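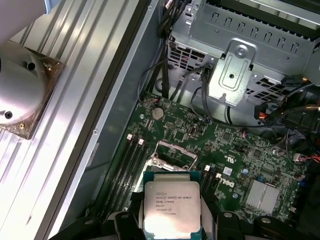 Xeon E5-1630 v3 (SR20L, 3.70GHZ) vor dem offenen Sockel der Dell-Platine.

Werkstattbuch Rechnerwartung, Projekt Kededon
Eintrag vom 26. März
Bearbeitung: W. Echeverri, T. Ruawai

1. Anlass
Der Arbeitsplatzrechner mit der Inventarnummer 982 wurde von Frau Chávez mit der Meldung übergeben, er starte seit Februar nur unregelmäßig. Das Netzteil war bereits durch Herrn Ospina geprüft und nicht beanstandet worden. Vereinbart wurde, Prozessor und Sockel zu kontrollieren und die Wärmeleitpaste zu erneuern.

2. Prozessor und Sockel
Vor dem Einsetzen ist die Dreiecksmarkierung des Prozessors mit der Markierung am Sockel abzugleichen. Der Prozessor wird senkrecht und ohne Druck eingelegt; erst danach wird der Rahmen geschlossen, und die beiden Haltebügel werden nacheinander eingehängt. Der Widerstand beim Niederdrücken der Bügel ist bei diesem Sockeltyp beträchtlich und kein Anzeichen eines Fehlers -- Herr Kyriakidis hatte hierzu nachgefragt.
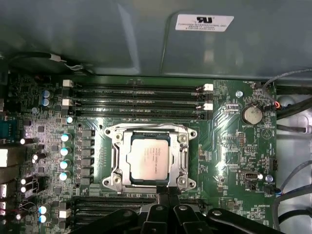
Die Speichermodule bleiben bis zum Abschluss der Sockelarbeiten in der antistatischen Ablage. Sie sind nach Steckplätzen beschriftet und in derselben Reihenfolge wieder einzusetzen. Für die Reinigung des Heatspreaders ist Isopropanol mit fusselfreiem Tuch zu verwenden; der Verbrauch wird auf Kostenstelle 233 gebucht. Die Paste von Husar ist fast aufgebraucht, Nachbestellung über Zirbridge ist veranlasst.

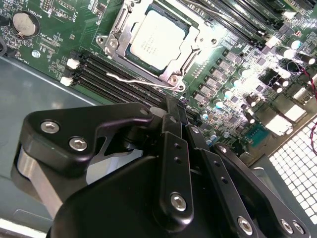 3. Offene Punkte
Kühler montieren, Schrauben über Kreuz anziehen.
Lüfterkabel an FAN_CPU anschließen.
Knopfzelle messen und bei Unterspannung ersetzen -- danach Uhrzeit und Startreihenfolge im BIOS neu setzen.
Speichertest über Nacht, Protokoll im Ordner Uvunau unter Blatt 31 ablegen.
Rückgabe an Frau Chávez erst nach Gegenzeichnung durch Frau Ruawai.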